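# Skestero wall eraser pads

Dense foam pads for taking scuffs, shoe marks and light smudges off painted walls. You use them with plain water. They come in a box of five and fit in the palm of the hand.

Skestero pads are meant for smooth painted surfaces: hallway walls, the wall behind a chair or sofa, door frames, baseboards and window trim. Pale walls are where most people want them, as even one short dark streak stands out on a light gray or off-white paint.

## How to use

Wet a pad under the tap and squeeze it until it stops dripping. Rub the mark lightly, following the direction of the streak, then wipe the spot with a damp cloth and let it dry before judging the result. Daylight from the side shows leftover smudges better than a ceiling lamp does.

Don't press hard. The foam is a very fine abrasive, and pressure can leave a shiny patch on flat paint. Try it first somewhere low down or behind furniture. Fresh paint should be left to cure fully before any kind of scrubbing – check the can for the time.

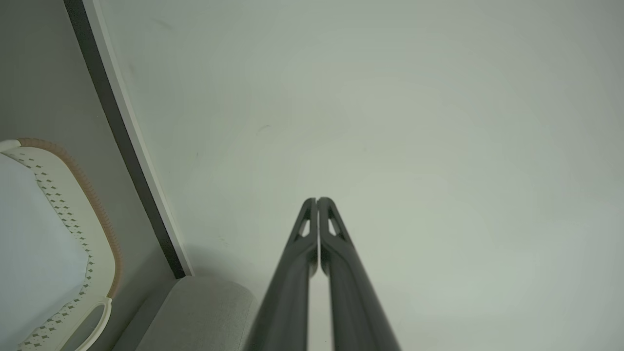
For a large wall, work in small areas and rinse the pad often. A dirty pad spreads gray film over clean paint, and that film takes longer to remove than the scuff did. Turn the pad over when one face gets worn. When it starts to crumble at the corners, throw it out and take a new one.

Upholstered furniture should be moved away from the wall or covered with a towel first. The pads are not for fabric, leather, varnished wood, wallpaper or car paint.

## Which pad to choose

**Skestero Standard** is the white pad, 2 inches thick. It suits satin and eggshell paint and most door frames.

**Skestero Soft** has a finer foam and a rounded edge. Use it on flat paint. It works more slowly and usually needs a second pass.

Both are sold in the same box size. The Ultthorpe handle takes either pad and helps with marks near the ceiling, but it is sold separately and does not fit the older Zeleke pads.

## Storage

Rinse, squeeze and leave to dry in the open. A pad put back in the box wet will smell after a while. Unused pads keep for years in a dry cupboard.

## Ordering

Boxes ship from the Dukau warehouse. Orders placed before 2 p.m. go out the same day. For trade quantities or a sample of the Soft pad, write to Inès Rey in customer service and say what kind of paint you have on the wall. Unopened boxes can be returned.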